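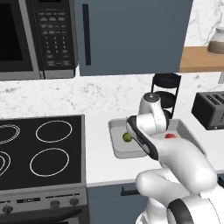
Roswitha Camenzind asked whether the minutes of the April meeting could be changed to show that she had voted against the new parking rule on Novance Lane, and had not abstained. The change was made and the minutes were approved as corrected.

Bremance Residents' Association
Regular meeting, clubhouse, 7:30 p.m.
Quorum was met.

Parking on Novance Lane

The rule has been in force since the first of the month. Cars may stand on the north side only, from 6 p.m. to 8 a.m. Two letters were received. One asks for a permit for a home health aide who stays overnight. The other objects to the rule as a whole and asks for a refund of the sticker fee.

The permit was granted for the rest of the year. On the refund, the chair said the fee pays for printing and could not be returned once a sticker had been issued. Ms. Camenzind said the fee was never put to the members as a separate question. The chair agreed to check the notice that went out with the ballot and read it aloud at the next meeting.

Storm drain behind the Cuten Street garages

The drain backed up again in the last heavy rain and water stood in garages 2 and 4. The plumber ran a camera down the line and found roots where the old clay pipe meets the plastic one. He can cut the roots out, but expects them to grow back. The lasting repair is to dig up that joint and replace a 20-foot length of pipe.

Members asked who owns the tree. It stands on the strip between the garages and the fence, and the plat shows the strip as common land, so the cost falls to the association. A member asked if the tree would have to come down. The plumber thought it could stay if the new pipe was laid in one piece – he would not put that in writing.

Motion: to have the roots cut now and to get two written bids for replacing the pipe. Seconded. Passed with one opposed.

The owner of garage 4 asked about damage to stored furniture. He was told to send a list and photos to the secretary, who will pass them on to the insurer. No promise was made as to payment.

Clubhouse roof

Ó Flaithearta finished the flashing around the chimney and the scaffold is down. The bill matched the estimate except for an added charge for a dumpster. The secretary has asked for the hauling slip and will hold that part of the bill until it comes. The stain on the ceiling in the small meeting room will be painted over after the summer, to see first if it spreads.

Snow removal

The current contract ends this year. The contractor has offered to renew at the same rate if we sign before August. Several members were unhappy with the job done last winter, mainly the late start on the hill and the salt piled against the hedges at the Cuten Street end. Others said the price is fair and that the firm before this one was worse.

After some discussion it was agreed to offer renewal with two changes: plowing on the hill to begin by 5 a.m., and salt to be kept off the planting beds. If the contractor will not accept both, the matter comes back to the meeting.

Quiet hours

A complaint was received about leaf blowers before 8 a.m. The rules already forbid this. A reminder will go in the newsletter. A request to ban gas blowers altogether was put off until fall, as the member who made it was not present.

Mailboxes

Of the 42 boxes in the Novance Lane cluster, the lock on number 17 is still broken. The post office says the cluster belongs to the association and so does the repair. A locksmith will be called. Until then the owner is picking up mail at the counter. Ms. Camenzind noted that the light over the cluster is also out – added to the work list.

Open floor

One member asked that the agenda be posted by the mailboxes a week ahead as well as sent by email. Agreed.

One member asked when the gate code would be changed. It will be changed at the end of the month and the new code mailed with the dues notice.

The next meeting will start at 7 p.m. instead of 7:30. The drain bids and the ballot notice will be taken up first.

Adjourned 9:05 p.m.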